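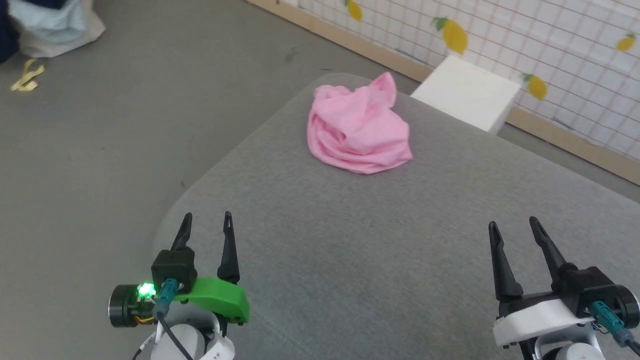
Acta de la reunión de convivencia del local Obura
2025-09-04

Preside el turno de Bevdale. Toma nota el turno de Kernby, por segunda vez consecutiva y con protesta formal. El turno de Devell se incorpora en el punto 2.

1. Acta anterior
Se aprueba la de marzo con una corrección: donde decía «el asunto de la ropa queda resuelto» debe decir «queda aplazado».

2. Ropa y telas sobre la superficie gris acolchada
Se trata el caso de la prenda rosa hecha un ovillo. Kernby sostiene que es una camiseta; Devell, que es una toalla. Tras un debate más largo de lo que el asunto merecía, se acuerda llamarla «la tela rosa» y seguir adelante. Ningún turno la reclama. Bevdale recuerda que la norma de doblar lo que se deja no distingue entre prendas propias y huérfanas. Kernby pregunta si un ovillo con un pico hacia arriba puede considerarse un principio de doblado. Se vota: no.

Acuerdo: lo que siga ahí al cerrar se dobla y pasa al cesto de la entrada. Si en 3 semanas no aparece dueño, se convierte en trapo.

3. Uso de la superficie gris
Continúa la discrepancia sobre si es un puf grande o una mesa blanda. Los partidarios del puf quieren sentarse; los de la mesa, doblar ropa. Se autorizan ambas cosas, por turnos y sin zapatos. Quedan prohibidas las tazas, con o sin plato. El tapizado se aspirará cada 2 semanas, también por los bordes, que las esquinas redondeadas no se limpian solas.

4. El bloque blanco
Devell propone retirar el bloque blanco del fondo. Kernby lo defiende como apoyo para la espalda. Bevdale no sabe de qué está hecho y prefiere no apoyarse en él hasta averiguarlo. Se queda donde está hasta la próxima reunión – decisión que ya consta en el acta de marzo con las mismas palabras.

5. Gastos
Se aprueban 100 euros para un cesto con tapa y un cepillo para tapicería. Se rechaza comprar una segunda superficie gris.

6. Ruegos y preguntas
Kernby ruega no volver a tomar nota. Se toma nota.

Pendiente: etiquetar el cesto (Devell) y traer el cepillo (Bevdale).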